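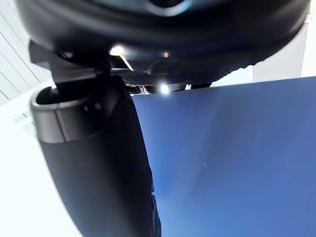 I have a cabin booked on the Histar, the Arruda boat that runs from Plosard out to Burkness and back over four nights, and I need to sort out luggage before I pay the balance. The confirmation says "soft-sided bags only, 30 lb per person, no rigid cases in cabins." My bag is a hybrid. The back and base are fabric, but the front is a stiff molded panel, dark gray to black with a fine checkered weave, and it does not fold. Empty, the bag takes up the same space as it does full. Does the crew treat this as rigid? I would also like to know if the weight limit covers dive gear or only clothing. The booking agent answered neither point and sent me the same PDF twice.
Posted by harbor_lot, 30 September 2020

Caradog Pumphrey
The rule is about storage, so the test is whether the bag can be flattened. On the Histar the lower cabins have a drawer under each bunk and a narrow hanging locker. Neither takes a full suitcase. You unpack, collapse the bag, and slide it behind the drawer. A panel that stays stiff will not go in there, whatever the rest of the bag is made of. In my experience the crew at Plosard will not turn you away for it, but they will move the contents into a mesh sack and hold the case in the shore office until you return. The office closes at 5 p.m., and the boat has come in later than that on both of my trips, so you could end up waiting until the next morning to collect it.

On weight, dive gear is separate. It goes in a crate on the aft deck and is not put on the scale. Regulators and computers may go in the crate or the cabin. The following do count toward the 30 lb:
camera housings
laptops and chargers
drinking water you bring yourself
your own weights, if you insist on carrying them (the boat supplies lead at no charge)

A 51-liter duffel packed for four nights comes in well under the limit if you leave out the second pair of shoes. Upper deck cabins have a shelf above the door and are less strict, but the upgrade was 575 for the trip when I last looked, and I would not pay that to keep a suitcase.

One more item. The tender at Burkness loads over the side from a floating dock. Wheels are no use there. Choose a bag with two grab handles or a shoulder strap.

reefline2000
never had a problem with mine, just bring whatever. they didnt weigh anything in September

mudskipper
The answer above may depend on who is on the dock. I was weighed both ways, and the passenger ahead of me had to repack on the ramp. Email the Arruda office directly and skip the agent. Give the outside dimensions of the bag and state that the front panel does not fold. They replied to me in two days. Print the reply and keep it with your boarding slip, as phone signal on the pier is poor. If they say no, the dive shop across from the Plosard ferry ramp rents plain duffels.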